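Butard grip-loss fault

The Butard grip-loss fault was a recurring failure in the fruit-handling cell built at the Melside workshop, in which the gripper reported a secure hold while its jaws were empty. It was first logged in November by Ebise Tilahun during a pick-and-place trial with oranges and a plate. The fault is named after the control program in which it was found.
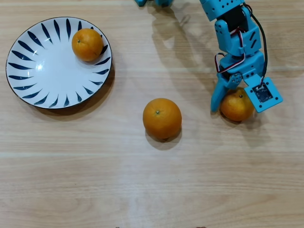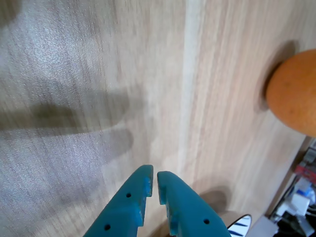 Oranges and gripper on the wooden work surface.

Background

Butard judged a grasp by the current drawn by the jaw servo. When the current stayed over a fixed limit for 150 milliseconds, the program recorded a hold and started the lift. No second check was made before the arm moved to the drop point.

Cause

A review by Priit Stankevičius and Benedita Macedo examined 3,124 logged cycles. False holds were concentrated late in long runs. As the servo warmed, friction in the jaw hinge increased, and the current needed to close on nothing rose past the limit. A contributing error was found in the servo wiring, where a cable tie had been set too close to the hinge and added drag near full closure.

An earlier explanation, that the peel was too smooth for the jaws, was dropped after the fault appeared in cycles run without fruit.

Safety effects

No injuries were recorded. In one case the fruit was released partway through the lift and rolled off the table, and an operator reached for it while the arm was still powered. The stop button was out of reach from that side. The cell was shut down the following Friday.

Correction

Version 20 of Butard compares jaw position with current and rejects any hold in which the jaws have closed past the expected width. The tie was moved and a second stop button was fitted. The cell then ran 1,370 cycles without a false hold. Belmiro Vieira later adapted the same check for Paiva, a related program. Erard, which uses suction, was not affected.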